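The sorting arms are finally doing small parts. I've had the pair bolted down in the shared shop since March, and until last week they only moved wooden blocks. Blocks are easy. The parts I care about have wires on them, and the wires go wherever they want.

The solenoid has given me the most trouble. Its body is a metal box a gripper can hold, but the lead and its white plug trail out to the side, and the black cable can end up lying over a finger.
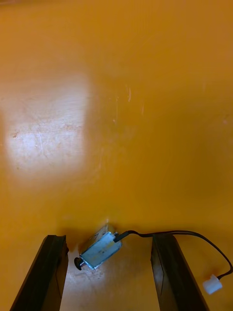
I slowed the close on the Wolero grippers and had the wrist come down a little off center. Out of 95 tries, 15 still failed, nearly all on the lead. Kozma sells a narrower fingertip that might help. I haven't ordered it.

The other change was the layout. I used to dump everything in one box and let the arms dig. Now the parts are split between yellow bins, two on each side of a steel tray lined with white paper. The red board gets its own bin, and so does the braided cable. Each arm works its own side and both can reach the tray.
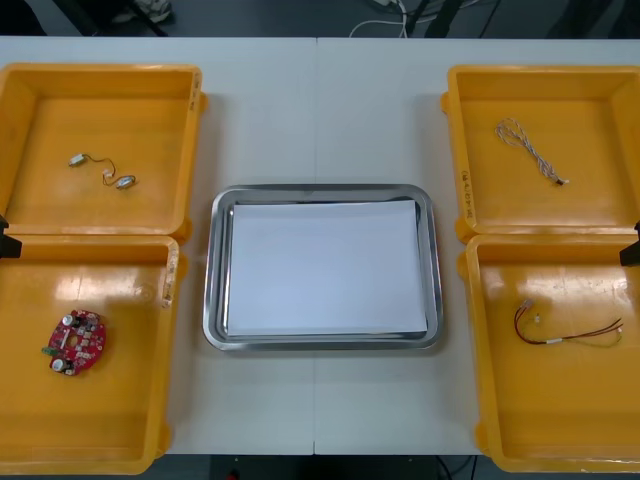 Jumstead, October 9, 2026

Glare is the next job. The bin floors throw back the overhead lights, and thin wires are hard enough to find without that. I tried lowering the exposure and lost the darker wires, so I'm putting it back and looking at diffusers.

The run log is at 790 picks. I need to replace 2 cable clips on the left arm before I add to it.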